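Advance directives, who actually keeps the paper copy?

Forum: Care, Law and End of Life
Thread started 2025-01-01

marrowbone
Ok so new year, trying to get this done finally. My mom is 81 and has a directive she signed at a lawyer's office years ago. Her doctor's office says they have "something" on file. The hospital says they have nothing. She has the original in a drawer somewhere. She wants no ventilator, no feeding tube, very clear on that, has been since my grandfather.

Question is who should be holding this thing. Do I carry it? Does she? Is a photo on a phone ok or do they laugh at you.

tallowick
Copies. Lots of copies. The doctor, the hospital, you, whoever is the backup. Keep a list of who got one so if she changes it you can get the old ones back.

In my state a copy counts same as the original, check yours. It should say on the form.

pennyroyal_k
Photo on phone is better than nothing and I have used one at 3 am in an ER. Nobody laughed. But the nurse wanted the whole thing, every page, and I had only taken pictures of the first page and the signature. So take all the pages.

marrowbone
Thank you both. It's 6 pages I think. Will do all of them tonight.

dunmore_ray
I'm going to be the sour one. The paper matters a lot less than people think. What matters is who is standing in the room and whether that person will open their mouth. My brother had a perfect directive, signed, witnessed, scanned into the chart. His wife said do everything and they did everything. Eleven days.

tallowick
Sorry about your brother. But was the wife his named agent? Because if she was then she was supposed to follow it, and if she wasn't somebody should have asked who was.

dunmore_ray
She was the agent. She loved him and she panicked. I don't blame her much. I'm saying the form did not stop it.

pennyroyal_k
That's a reason to pick the agent carefully, not a reason to skip the form.

dunmore_ray
Didn't say skip it

Rigoberto Ocampo
Posting under my own name as I always do here. I was a hospital social worker for a long time, retired now. Ray is right that the room matters and Penny is right about picking the agent. Both.

Things I would tell marrowbone:

The directive and the medical orders form are two different papers. The directive is what your mom wants and who speaks for her. The orders form (different name in every state) is signed by a doctor and it's the one the ambulance crew can act on. At 81 ask her doctor if she should have one. If she is healthy they may say not yet and thats fine.

Ask the hospital for medical records, not the front desk. The front desk will always say they have nothing.

Ask her to say it out loud to everybody at once. Siblings especially the one who lives far away.

marrowbone
The one who lives far away is my sister lol. How did you know.

Rigoberto Ocampo
It is always that one.

marrowbone
Ok had the lawyer call today. He wants 350 to "refresh" the directive. It's the same document. Is this normal??

tallowick
No. Well, normal that he asks. You don't need a lawyer for it most places. State form is free, two witnesses or a notary, done.

cobbler_jane
Disagree a little. If there is family that might fight, or property stuff mixed in, or a second marriage, pay the lawyer. I paid and I would again. My stepfather's kids had questions about every single page and it was good to have someone to point at.

tallowick
She said it's the same document tho

cobbler_jane
I read it. Just saying free isn't always cheaper.

marrowbone
No second marriage, no property fight, there's a car and a condo. I think I'll do the state form.

Gudrun Blomqvist
Can I come in sideways. We had a discussion evening at our library last July on this, run by a small group called Vikis. They are for changing the law here so that a dying person can ask for help to die. I know not everyone on this board wants that and I'm not starting it up again. But the first half was only directives and it was very good. They had people fill out the wishes page right there at the tables, and then swap with whoever they came with and explain it. My husband got half of mine wrong. Thirty years married.

I went for a long walk after, by myself, out across the big plaza. Needed the air.

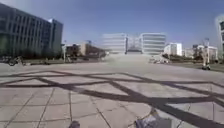
Plaza, long shadows over the paving

Then I came home and we did his page. I got two things wrong about him as well.

pennyroyal_k
The swap thing is a great idea. Stealing it for my parents.

dunmore_ray
My problem with groups like that is they mix the two. You come for help with a form and leave with a petition. A directive says leave me alone. The other thing is asking a doctor to do something. Not the same and people who are scared of the second one end up scared of the first. My aunt won't sign anything now, she thinks its euthanasia.

Gudrun Blomqvist
There was a petition in the second half, yes. They said so at the start and there was a coffee break so you could leave. Some did.

I do take the point about your aunt. I have met that too.

wexcombe
I'll say what Ray is too polite to say. Those groups use sick people. I'm against the law change, always have been, I have a disabled son and I've had doctors tell me to my face what his life is worth. So no I don't trust a coffee break.

pennyroyal_k
Nobody here is talking about your son wexcombe

wexcombe
That's what they always say right before.

Gudrun Blomqvist
wexcombe, I am sorry a doctor said that to you. I'm in favor of the law and I still think what you describe is the strongest thing against it. I would want it written so tight that it could never come near him. You may say that can't be done. I don't have proof that it can.

wexcombe
Well. Thank you for not arguing.
I do have a directive for myself fwiw. Says treat me. Full everything. People forget you can write that too.

Rigoberto Ocampo
Very much so. I helped plenty of people write exactly that. It is a form for saying what you want, whichever way. If the state form has only a checkbox and you want more, add a page, sign and date the page, and have it witnessed along with the rest.

And moderators will be along so let's bring it back to marrowbone's mom.

modteam_lil
Moderator is along. It's fine so far. Law change debate goes in the Law section please, there is already a thread, it's long. Directives stay here.

marrowbone
Lol ok. Update. Mom did the state form at her kitchen table. Two neighbors witnessed. Neither one is family or in the will, I checked the rules. Took 15 minutes, most of it was finding a pen that worked and her telling them about her hip.

She changed one thing. Old one said no antibiotics and she says she never wanted that, she doesn't know why it was in there. So I'm glad we looked.

tallowick
Good catch!! That is why you re-read them. Get the old copies back or write VOID on them, esp the one the lawyer has.

marrowbone
Records dept at the hospital did have the old one. Under her maiden name. They're replacing it.

cobbler_jane
Oh for petes sake. Under the maiden name.

dunmore_ray
Did you call your sister

marrowbone
Speaker phone, me and mom and her. She cried and then asked what happens if mom changes her mind, and mom said then I'll tell you, I'm not dead. So that went ok I think. Sister is backup agent now. She asked to be.

dunmore_ray
Good. That's the part that counts. Glad for you.

pennyroyal_k
Where did you end up keeping the original?

marrowbone
Envelope on the fridge, big letters. Copy in my glove box, copy in my sister's desk, all the pages on my phone. Asking the doctor about the other form (the orders one) at her next checkup.

tallowick
Glove box gets hot, the ink on mine faded out. Check it once a year.

marrowbone
Will move it to my bag. Thanks everybody, even the arguing ones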